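Getting creases out of a cotton tablecloth?

mossyteapot
Bought a cloth from Dinsa, £18, and the fold lines won't shift. Ironed it twice!

Hollis Crenshaw
Damp it first — then iron on the wrong side.

pegbag112
Disagree, I never iron mine. Hang it over a door for 2 days.

Hollis Crenshaw
Two days?? Mine still had lines after a week.

greyflannel
I've given up and quite like them now.
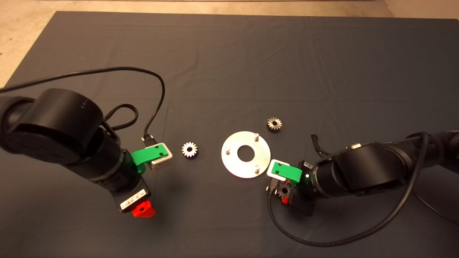

my dark grey one, creases and all

mossyteapot
Ta, will try damp tonight.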